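A margem de erro

O Savvas tinha uma teoria, e a teoria dele custou-me o mês de abril inteiro. Segundo ele, um robô aprende melhor a abrir uma tampa se lhe mostrarmos as hesitações. As demonstrações limpas, de manual, ensinam-no a acertar quando tudo corre bem e mais nada. Eu ri-me, claro (com a boca cheia, estávamos a almoçar), e ele, ofendido, apostou comigo um jantar no Gotis. Foi assim que acabei a teleoperar uma garra diante de uma maquineta de pequenos-almoços verde-menta, a hesitar de propósito, seis horas por dia.

Hesitar de propósito é dificílimo! Experimentem. Ao fim de 20 tentativas já tinha decorado as minhas dúvidas, fazia sempre a mesma pausa antes da pega, o mesmo desvio para a esquerda, parecia um ator mau. O Markos Xenos, que dirigia o projeto Merkum e falava pouco, viu as curvas no ecrã e disse só: «Isto é coreografia.» Apagou-me a manhã toda.

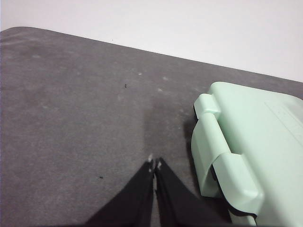
Passei então a conduzir só pela câmara do punho, sem olhar para a mesa. Tudo muda quando se tem os olhos na ponta dos dedos — as distâncias mentem, a pega fica sempre mais longe ou mais perto do que se pensava, e uma pessoa dá por si a suster a respiração por causa de um palmo de feltro. Aí as dúvidas saíam verdadeiras. Avançava, parava, recuava um bocadinho, voltava a avançar. Pedia desculpa em voz alta ao aparelho. O Savvas, do outro lado do vidro, tomava notas com um ar insuportável.

Juntámos 3168 episódios, contando os meus e os dele, metade limpos e metade hesitantes. Treinámos duas políticas iguais em tudo, exceto nisso, e combinámos que cada uma faria 47 ensaios, com o aparelho posto de maneira um pouco diferente de cada vez. Eu queria ganhar. Digo-o sem vergonha: já tinha escolhido a sobremesa.
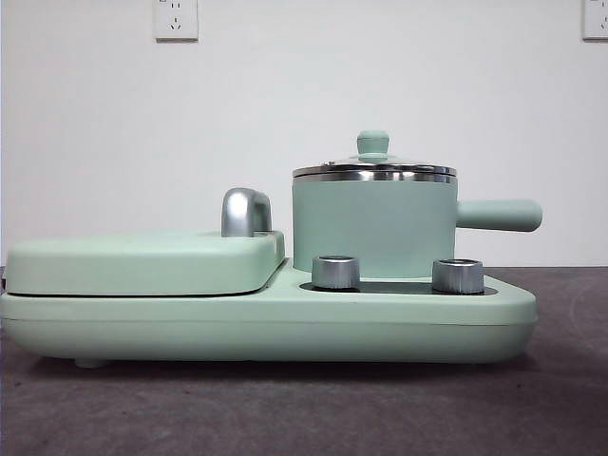

A política limpa foi primeiro. Era bonita de ver, ia direita à pega como quem vai buscar o correio, e quando falhava fechava os dedos no ar e levantava coisa nenhuma com imensa convicção. A outra, a minha, a dos enganos, aproximava-se devagar. No terceiro ensaio passou ao lado da pega, e eu já estava a sorrir, quando ela parou. Recuou um bocadinho. Voltou a avançar.

Conhecia aquele gesto. Era o meu, tal e qual, até na inclinação para a esquerda, aquela mania que tenho a estacionar o carro e que a minha mãe também tinha a enfiar a linha na agulha.

— Então? — perguntou o Savvas.

Não respondi logo. O braço subiu com a tampa, e o Markos escreveu um número na folha, virou a página e mandou preparar o ensaio seguinte.

Jantámos no Gotis na sexta. Paguei eu, e o Savvas ainda pediu a minha sobremesa.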